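Course home | Schedule | Handouts | Lab hours | Contact

Handout 8: Sessions, cookies and tokens

When you log in to a web service, the server gives your browser a small proof that you are you. In our Trumholm practice system this proof is a session cookie. The browser sends it back with every request, so you do not type the password again. 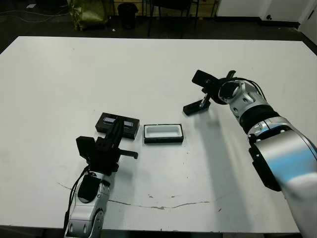 One question from the Saturday group was whether the cookie contains the password. It does not. The cookie holds only a random session number, and the server keeps a table which says to whom this number belongs.

What happens at a password change? A careful server deletes all rows of this user from the table. Old cookies then point to nothing,

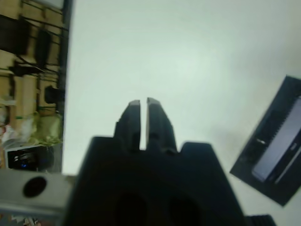
and the browser must ask for a new login. If one service deletes the rows and a second service, for example Lei, still trusts its own copy, the user is sent back and forth between them. Please draw this case on paper before the lab.

The lab log has 2,000 lines. Look for status 302 repeated with the same session number. The first one is on line 116.
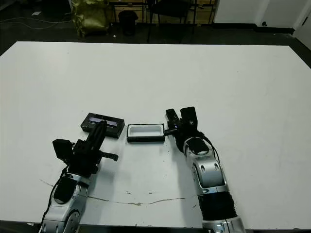
Fig. 3. Tabletop with two robot arms.

Tokens are different. A token carries its own expiry time and a signature, and the server needs no table to check it. The weak side is that you cannot easily take a token back before it expires. 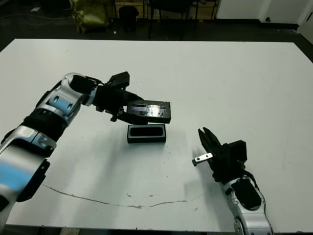
Homework

1. Clear the cookies for Clusden only, then log in again and write down each redirect.
2. Explain why a short expiry time helps after a stolen token.
3. Read the chapter on single sign-on in the Zanville guide.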